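Mandagi: wash shrinkage and seam records for small sewn goods

README and data card, release 3

Contents of the release

items.csv: one row per sewn item
fabrics.csv: one row per fabric lot
washes.csv: one row per item per wash cycle
seams.csv: one row per measured seam
codes.txt: plain list of every code used in the tables
CHANGES.txt: differences from earlier releases

Summary

Mandagi is a set of linked tables recording how small sewn textile goods change in size and shape when they are washed at home. It covers 600 items made from 142 fabric lots. The items are pouches, drawstring bags, pot holders, napkins, lined and unlined cases, and a few flat test squares sewn with the same thread and stitch settings as the finished goods.

Most published shrinkage figures are for flat, unsewn cloth. A finished item has seam allowances, linings, interfacing and closures, and these do not shrink together. Mandagi was compiled to let pattern drafters and small workshops estimate how much ease to add before cutting when the outer fabric and the lining come from different lots.

The tables were compiled by Puspita Hartono, who also wrote the measuring procedure. Slamet Kwok maintains the files and the validation script. The procedure was first tested under the working title Foment, and some older item identifiers still carry the prefix FOM. These prefixes have no meaning in the current release and should be treated as part of the identifier.

File format

All tables are UTF-8, comma separated, with one header line. Text fields containing a comma are enclosed in double quotes. The decimal separator is a period. Missing values are empty fields. A zero is always a measured zero.

Lengths are in millimeters. Fabric weight is in grams per square meter. Temperatures are in degrees Celsius and give the nominal setting on the washing machine. Water temperature was not measured separately.

Fields in items.csv

item_id: unique identifier, text
item_type: code, see codes.txt
outer_fabric: fabric lot of the outer layer, matches fabric_id in fabrics.csv
lining_fabric: fabric lot of the lining, empty if the item is unlined
interfacing: none, sewn_in or fusible
closure: none, drawstring, snap, button, zipper or flap
cut_length, cut_width: size of the largest pattern piece before sewing
fin_length, fin_width: size of the finished item before the first wash
grain: direction of the long axis relative to the warp, one of warp, weft or bias
prewashed: yes, no or part. The value part means that one of the two layers was washed before cutting and the other was not
notes: free text

Fields in fabrics.csv

fabric_id: unique identifier, text
fiber: main fiber as declared by the seller
blend: full declared composition where known
weave: plain, twill, satin, knit or other
weight: measured on a cut square, single reading
finish: declared finish, usually empty
source: retail, remnant or reclaimed

Fiber content was not tested. For remnant and reclaimed lots the fiber field reflects the judgment of the person who logged the lot, and the blend field is empty. Users who need verified composition should filter on source equal to retail, and even there the value is the seller's.

Fields in washes.csv

item_id: matches items.csv
cycle: integer starting at 1
temp: nominal machine setting
spin: low, medium or high
dry: line, flat or tumble
length, width: measured after drying
skew: difference between the two diagonals, signed
pressed: yes or no, whether the item was ironed before measuring

The highest setting in the table is 90, used only for undyed cotton and linen lots. Synthetic and wool lots have no rows above the warm setting. A model fitted across the whole temperature range without a fiber term will therefore assign to heat what partly belongs to fiber.

Fields in seams.csv

item_id: matches items.csv
seam_no: position of the seam, numbered clockwise from the top left corner with the opening facing up
stitch: straight, zigzag, overlock or hand
stitch_len: nominal setting
allowance: seam allowance as sewn
pucker: grade, see below
seam_length_before, seam_length_after: before the first wash and after the last

Measuring procedure

Items are laid on a flat, smooth surface and left for at least an hour after drying. They are smoothed outward from the center with open hands, without pulling. Length is read along the center line and width across the widest part, with a steel rule held parallel to the seam. Soft items without interfacing are smoothed a second time and the reading repeated. If the readings differ by more than the width of a rule mark, the larger one is discarded and a new one taken.

Closures are left closed during washing and measuring. Drawstrings are pulled to full opening before measuring, with the cord ends lying free of the body. Items with a flap are measured with the flap folded into its normal position. 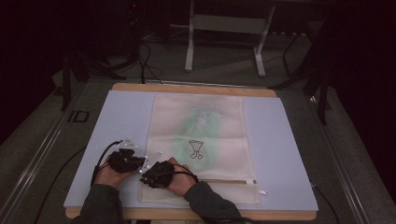 Figure 1. Fabric pouch on a light blue surface.

The diagonals are taken last. A positive skew value means that the diagonal from top left to bottom right is the longer one. On pouches with rounded corners the diagonals are read between the points where the straight seams end, so skew values for rounded and square items should not be pooled. The code list separates the two shapes.

Pucker is graded by eye under a side lamp. Grade a is a flat seam, grade b shows faint ripples, grade c shows ripples that remain after light pressing, and grade d shows folds. All grades in this release were assigned by the same person. There is no estimate of agreement between graders, and the boundary between b and c in particular should be considered soft.

Derived values

No shrinkage percentages are stored. They are computed as the finished dimension minus the washed dimension, divided by the finished dimension. Using the cut dimension in the denominator is a common mistake and gives values that include the seam allowance.

For lined items the washed dimension is that of the outside of the item. Lining shrinkage cannot be read directly. It can be approximated by comparing lined items with unlined items from the same outer lot where both exist, and the join is given in the comments at the top of codes.txt.

Relation to other files

The lot identifiers in fabrics.csv follow the Hister scheme, in which the first two letters give the weave and the remaining characters are a running number. Tables from Briser use the same scheme with a trailing letter for dye batch. To join the two, remove the trailing letter and expect several Briser rows for each Mandagi lot. Averaging across dye batches is acceptable for weight. It is not recommended for shrinkage.

Known problems

Knits are underrepresented. There are too few knit lots to support conclusions about knits as a group, and all of them were line dried.

The pressed field was added late. It is empty for early items, and an empty value must not be read as no. Pressing recovers part of the lost length in cotton and linen, so a mixture of pressed and unpressed rows widens the apparent spread.

Several drawstring bags lost their cord during washing and were rethreaded. These are marked "rethread" in the notes. The measurements were kept.

Nearly all zippers are polyester tape. Items with a zipper along the long side often show more skew than the same item with a snap, presumably from the tape holding its length while the cloth does not. The tables do not record tape shrinkage and the explanation has not been tested.

Duplicate rows in release 2 for some flat test squares have been removed. The identifiers of the removed rows are in CHANGES.txt.

Suitable uses

Estimating ease for lined and unlined small goods in woven fabric. Teaching material on linked tables and missing values. Checking a shop's own wash tests against a larger set.

Unsuitable uses

Care labeling. Claims about a named fabric or seller. Garments, where fit, drape and wear load the seams in ways not covered by any item here. Industrial laundering.

Validation

The script check_tables.py confirms that every item_id in washes.csv and seams.csv exists in items.csv, that every fabric lot exists in fabrics.csv, and that cycles are numbered without gaps. It also prints a warning for any item that grew in both dimensions after a wash. Such rows exist and most are bias-cut. They have been checked against the paper sheets and are not errors of entry.

License and corrections

The tables may be copied, changed and redistributed provided that the name Mandagi and the release number are kept with them. Corrections should quote the item_id, the table, the field and the proposed value. Corrections received before July go into the next release, and later ones are held for the release after it. Retired identifiers are not reused.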